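Gernville Locker Notes

Welcome, and thank you for looking in! This is the read-me for the Gernville locker notes, a modest collection of writing about the shared metal lockers in the Renach building — how they are laid out, how people put things away in them, and what becomes of the keys. It began as a sheet of paper taped up by the door and has grown a good deal since then, mostly because people kept writing in the margins.

What's in the folder

There are 549 entries, each one a short note in plain everyday English about one visit to a locker. They cover 89 lockers on 14 banks. You'll find them in notes.csv, and the longer remarks (some of them very long, I'm afraid, and I wrote most of those) are in remarks.txt. The key list is kept separately in keys.csv so that it can be updated without disturbing everything else.

Columns in notes.csv

bank: the number of the bank, starting from the Gaete Street entrance
row: top, middle or low
door: counted from the left as you face the bank
key: in lock, away, spare or unknown
put_in and taken_out: whatever the person wrote, spelling left alone
month: spelled out, as in June

Please read "low" generously. Early on we used it for anything under the top row, and 51 entries still carry the old meaning. They are marked with an asterisk in the row column, and I do hope to get to them.

About the doors and keys

Row names gave us more trouble than anything else in the notes, and I've gone back and forth on them more often than I'd like to admit. A top row of tall doors is easy to talk about, and so is the row beneath it, but then you come to the shorter doors nearer the floor and everyone has a different word for them.
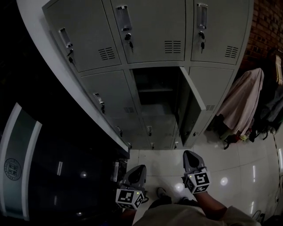 Keys get their own column so that a note about a locker's contents needn't double as a note about its lock. A key left in a closed door, like the three along the top row, goes down as "in lock" whether it has a tag on it or not. An open door gets the same entry it would have had closed, and a single shelf counts as one shelf, please — we had people writing "two halves" for a while and it made the sorting very hard to follow.

Using the notes

Copy them, print them, rearrange them for your own building. If you mention where they came from, "Gernville Locker Notes, Zotgate edition" is plenty. Corrections are always welcome, and the small ones are as welcome as the big ones. Put the bank number first and I'll find it much faster.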